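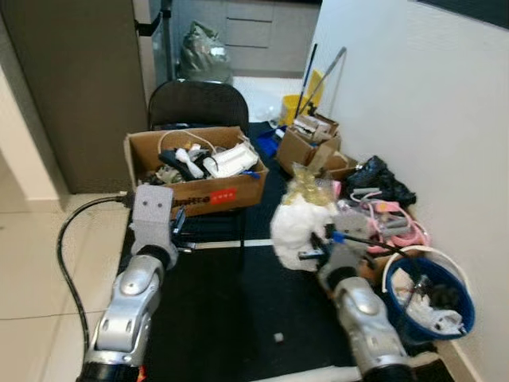

Project diary, gripper evaluation, Brorkell laboratory
November 18, 2022

The day was given to the second round of the comparison between the Venier gripper and the Avcı gripper. The first round, held in May, was carried out on a bench with wooden blocks and told us little that the data sheets had not already told us. The present round uses ordinary household and storeroom articles, placed at floor level, and the task is tidying: pick an article up, carry it, and set it down in a basket or a box.

Work began with the calibration of the head camera. The hand-to-camera offset had drifted since the previous session, and the left arm was closing short of its target. The cause was traced to a mounting screw that had not been tightened to the figure in the assembly notes. It was tightened, the calibration was repeated, and the residual error came back within the limit set in the test plan. The right arm needed no correction. The whole procedure took the first hour, and the plan should in future allow for it.

The Venier units were tested first, one on each arm. Three classes of article are defined in the plan: rigid, soft, and long. A trial is counted as complete when the article has been released inside the container without being touched by the operator. Regrasping is permitted and is noted in the log.

Rigid articles gave no difficulty. Plastic parts and small boxes were taken cleanly, and the operator remarked that the force feedback at the controller was easier to read than in May. The firmware has been changed in the meantime, and the release notes make no mention of feedback. An inquiry will be sent.

Soft articles were less satisfactory. Cloth was picked up without trouble when it lay in a bundle, and badly when it lay flat. On flat cloth the fingertips slid over the surface and closed on nothing. Lowering the approach height by a small amount improved the result, at the cost of pressing on the mat, and twice the arm stopped on its contact limit. The limit was not raised. It was set after the damage to the wrist module in May, and it is the view of this laboratory that it should stay where it is until the replacement wrist has completed its full period of service.

Plastic bags were handled better than expected. A thin bag folds between the fingers and is held even when the grasp is poor. Letting go was the harder part. The bag clings to the finger pad, and the operator had to shake the wrist over the basket. Such trials were logged as complete, with a note. Whether a shake should count against the gripper is not settled by the plan, and a ruling is needed before the Avcı results are placed beside these.

Long articles are the class in which the two products are expected to differ most. A tool grasped near its end turns in the fingers as soon as the arm is lifted. Grasped near its balance point it stays put, but then one end or the other tends to strike the rim of the basket on the way in. The operator found by the middle of the afternoon that the best method was to angle the tool toward the basket early, while the arm was still well clear of it, and to feed it in end first. This has been written into the operator instructions so that the same method will be used with both grippers. The earlier trials in this class were set aside and will be run again.

The Avcı units were mounted after the midday break. The change of hardware is quick on the right arm. On the left arm the connector sits under the cable guide, and the guide has to come off. The pads are wider and softer, and the difference on flat cloth was plain from the first trial: the fingertips took hold of a fold and kept it. On small rigid articles the width was a disadvantage, as the operator lost sight of the article just before the fingers closed and worked from memory for the last part of the approach. A camera on the wrist would solve this. The Grelonby wrist camera has been quoted for and fits both products, although its bracket would bring the reach into the basket down slightly.

Three faults were logged during the Avcı trials. The first was a loss of communication on the left side, cleared by a restart. The second was the same fault a short time later, and on this occasion the cable was found to be pulling at the wrist when the arm was fully extended. More slack was given and the fault did not return. The third was an overheating warning on the right gripper after a long hold. The manufacturer's instructions advise against long holds at full force, and the operator had not reduced the force. The warning is therefore recorded as an error of procedure, with no mark against the product.

Cables deserve a separate remark. As articles to be picked up, they defeated both grippers more often than any other item. A single loop can be lifted. A tangle comes up as a whole, or brings its neighbors along, and in one trial the arm carried a good deal more than it had been asked to. The plan has no class for this. It is proposed that tangled articles be recorded apart and left out of the comparison.

The episode counter stood at 1,315 at the start of the day and at 1,675 at the close. The increase covers both products, the trials set aside, and those ended early by a fault. The recordings have been copied to the laboratory server and checked for missing segments. None were found on the right arm. On the left arm there are gaps matching the two communication faults, and the affected recordings have been marked so that they are not used.

No preference between the two products can be stated at this stage. The Avcı unit is better on cloth and the Venier unit on small rigid articles. The results for long articles are not yet fit to be compared.

For the next session: repeat the long class with the Venier units from the beginning; obtain a ruling on shaking at release; fit a longer cable on the left arm; check the mounting screw before power is applied; confirm the delivery date of the Grelonby camera. The arms were parked, the controllers were shut down in the prescribed order, and the log was signed.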